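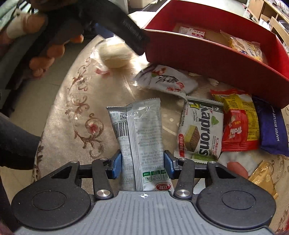 Minutes of the gripper upkeep meeting, Jurberg bench, April

We started at 6 with the kettle on. I took the notes again, so blame me for the spelling.

Pads first. I'd like the blue pads on both hand-held grippers swapped every 168 hours of use, and everyone was happy with that. Irell can sell us a bag of spares, and we agreed to get one in before the old ones go smooth (mine always seem to go on the left first!). Please change them as a pair, even if one still looks fine.

Then the pivot screws, which took ages. The big ones at the bottom of the linkage bars are to be nipped up by hand and marked with a dab of paint. The small ones in the upper joints only get touched if there's play. Cunha's sheet says to check for play every 500 closes and I said fine, as long as somebody writes it down this time.

Packet work: thin wrappers are still the fussy ones. We want the tips to meet square before anyone has a go at a crimped end, so I'm doing a little card gauge for the drawer.

Cleaning – Mistix wipes on the pads only, please, and keep them off the joints. A box is 49 and we've one left.

Carried over: the stiff linkage. I'll strip it and bring the bits next time.

Jurberg bench notes | Contact the bench | Back to top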